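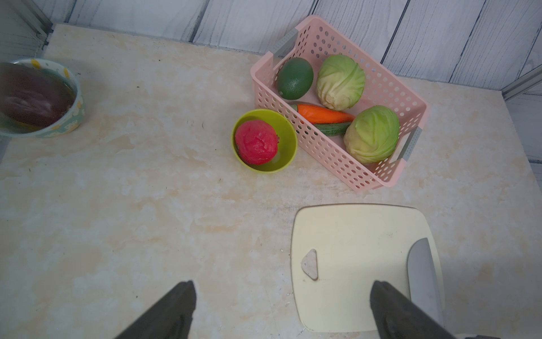 Noliseo kitchen arm: your questions

What do I get on hire?
One arm with a two-finger gripper, a wrist camera, a bench clamp and a laptop with the Flultunent software already set up. The Lazăr base plate is extra -- most people manage with the clamp.

How much room does it need?
A normal worktop is fine. Keep the arm's side clear and leave 10 cm between your things and the wall.

How long does setup take?
Allow about 90 minutes the first time.

What can it pick up?
Bowls, baskets, chopping boards, play food and most utensils with a handle. The limit is 2 kg, container included.

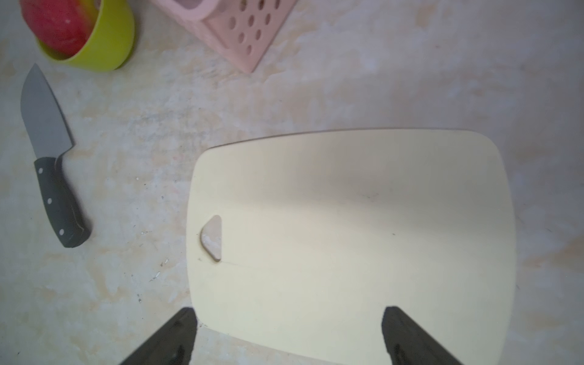
Can it use a knife?
It can lift one by the handle and put it down again. We don't support cutting, and damage caused by trying it isn't covered. Thin boards lying flat are harder to lift than knives. Slow the approach speed to 15 per cent and take them from the edge.

Do I have to write code?
No. You guide the arm by hand, save the moves and play them back. There is a Python library if you want it.

Is it washable?
Wipe the fingers with a damp cloth. Don't spray anything near the camera.

Where do you deliver?
Anywhere on the mainland. You can also collect from our Bornness unit on a Saturday morning.

Who do I ask if it stops?
Press the red button first, then ring the support line and ask for Tuấn Tăng.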